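Pistivard Reports Method for Learning Towel Folding From Hand-Held Grippers

December | By Vlasta Softić

UDINE – Pistivard has published a method for teaching robots to straighten and fold cloth using recordings of people at work. The method, called Filtent, sorts each recording into short segments and drops those in which the cloth makes no progress toward a flat shape.

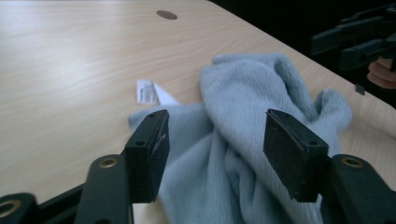 Training on the filtered set took 9 hours, compared with 13 for the full set. The resulting policy was tested on 60 towels and folded over 30 of them on the first attempt.

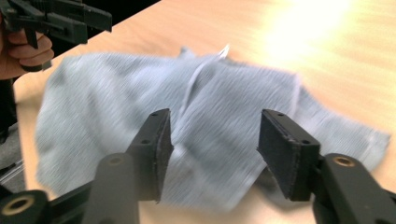 Crumpled cloth remains the hardest starting point. Corners are hidden and one fold looks much like another. A small white tag on the edge of the towel gives the model a fixed point to follow even when fast motion blurs the view between the jaws. Towels without tags were not part of the test. 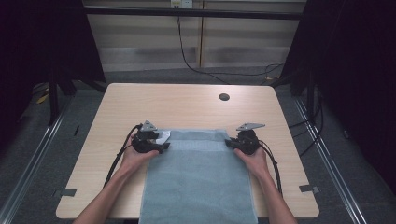
Le Roux, which supplied the towels, plans to try the method on pillowcases next. The paper and the segment labels are available from Pistivard on request.

Filed under: Research News, Robotics

Recent releases
Pistivard Opens Second Lab in Udine
Filtent: Notes on Segment Labels
Le Roux Joins Cloth Handling Study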